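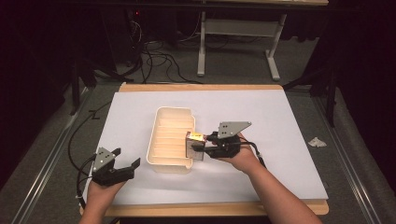
Raimo Turunen wanted to know why a little box of spice needs plastic wrapped around it when it already has a perfectly good box, and whether it would be all right to take the plastic off as soon as you get home from the store.

What a good question to start with, Raimo! It is question number 104 in our Nukdale question book, and it has kept us busy for quite a while, because once you begin thinking about boxes you find that there is one inside another inside another, like those painted dolls that open at the waist. So get comfortable, and perhaps fetch a cracker or a slice of apple, and we will go through it slowly.

What is a spice, to begin with?

A spice is a part of a plant that smells and tastes strong enough for a tiny amount to change a whole pot of food. Cinnamon is the bark of a tree. Pepper is a dried berry. Cloves are flower buds that were picked and dried before they had a chance to open, and if you look at one closely you can still see the shape of the bud at the top. Ginger grows under the ground and looks a bit like a knobbly hand.

Most of these are dried, and many are then ground up into powder. Grinding is wonderful for cooking (you wouldn't want to bite down on a piece of bark in your soup), but it does make life harder for the smell.

Where does the smell go?

The smell of a spice comes from oils inside it, and those oils like to float away into the air, a very little bit at a time. When your nose catches some of it, you say "Mmm, cinnamon!" But every bit that reaches your nose has left the spice for good.

Now think of a whole cinnamon stick. Most of its oil is tucked away in the middle, where the air can't get at it. Grind that same stick into powder and you have thousands of specks, each one with air all around it. The smell can leave from everywhere at once! That is why whole spices usually keep their flavor longer than ground ones, and why powder needs to be looked after a little more carefully.

There are four things that spices don't like, and you may want to remember them for the next time you help in the kitchen: air, light, heat and damp. Air carries the smell off. Light fades the color and the flavor. Heat hurries everything along. Damp turns a nice soft powder into a hard lump that you have to poke with a spoon.

Boxes with jobs to do

So back we go to Raimo and the wrapping. A cardboard box is good at keeping out light. It is also stiff, so it can stand up straight on a shelf and hold its neighbors up too. What cardboard isn't so good at is damp, and you can test this at home with an empty cereal box and a few drops of water. The card goes soft and bends, poor thing.

Clear plastic film is just the other way around. It lets all the light through, but water rolls right off it. Put the two together and each one helps with what the other can't do. The film keeps dust and sticky fingers away from the card as well, and it shows the shopper that the box hasn't been opened yet.

And yes, Raimo, you may take the film off at home when you are ready to use what's inside. Until that day we would leave it on, and ask a grown-up to help with the corners, which can be very stubborn.

Reading a box

Boxes have one more job, and it's our favorite. They talk! A box on a crowded shelf has to tell you what it is from several steps away, and so the people who design boxes choose strong colors that sit well next to each other. Deep red and bright yellow make a very good pair. The yellow jumps forward and the dark red stays back, and dark letters on top of the yellow are easy to find.

Not all writing runs from left to right, either. Chinese can be written across, the way this page is, or it can be written from top to bottom, and a tall, narrow box is just the right shape for that. Each character has a little square of space to itself, so they stack up neatly like building blocks. Look for 十 and then 三 underneath it. The first one means ten and the second one means three, and ten and three together make thirteen. Now you can read a number in Chinese, and you can show somebody at supper.

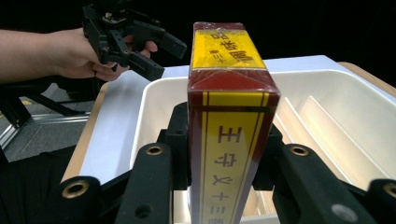 A home for the boxes

Small boxes are easy to lose. They slip behind the flour, or fall over and hide under the rice, and then somebody buys another one, and before you know it there is a whole family of cinnamon at the back of the cupboard. At the Filali cooking club the children found 16 packets of paprika when they tidied up last May, and they are still eating orange potatoes.

An open bin helps a great deal. You can pull the whole thing out, look down into it, choose what you want and slide it back. A bin with a low place in one side is handy, as you can reach in there without lifting your hand over the wall. If the floor of the bin has ridges, run a finger over them before you fill it. Ridges help to make a thin floor stiffer, in the same way that a sheet of paper gets stronger when you fold it back and forth like a fan.

Try it yourself

Ask a grown-up if you may tidy the spices one afternoon. Spread a clean sheet over the table, so that any spilled powder can be gathered up and shaken out of doors. Take everything out of the cupboard and wipe the shelf, and let it dry completely before anything goes back.

Stand the tall boxes up with their names facing you. Put the ones your family uses most at the front. Open jars can be sniffed (gently! pepper is not kind to noses), and if one smells of almost nothing, show it to the grown-up, who may like to use a bigger spoonful or buy a fresh one.

Then find the bin a place in a cupboard away from the stove. It is tempting to keep spices right beside the cooking, where they are easy to grab, but it gets warm and steamy there, and you already know how spices feel about that.

Next time we will be opening a question from Jenska about why bread has holes in it, so please keep your crumbs.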